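Hirska suturing set — speaker notes
Internal methods talk, 6th February

Slide 1. Scope. The talk covers how we gather suturing examples for the learning system. Training and results are in the Bernuvska talk. Do not take questions on them yet.

Slide 2. Numbers. 1471 episodes recorded since October, 327 rejected at review. State both. The rejected ones stay on disk with a reason code.

Slide 3. What one episode is. It starts with the needle held in the jaws and ends when the thread has been pulled through. Wrist view and joint angles are saved on the same clock. Anything before the grasp goes into a separate set — grasping has its own labels.
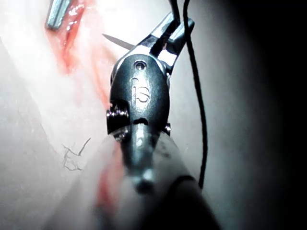

Why keep the failed passes at all? They give the system examples of bad entry angles, and the recovery that follows is often worth more than a clean pass.

Slide 4. Labelling. 2 labellers per episode, working apart. They mark grasp, entry, exit and release. Where they disagree on a mark, the episode goes back to Prirnen for a ruling. Thread tension is not labelled; it cannot be read from the wrist view.

Slide 5. Known gaps. Left-handed passes are thin. Glare on pale tissue upsets the automatic needle tracker, so those stretches are marked by hand. Afridi has a filter for this — not yet merged.

Slide 6. Next round. Same protocol, shorter thread, more starting poses. Leave the schedule slide up during questions. If time is short, drop slide 5 and go straight to this one.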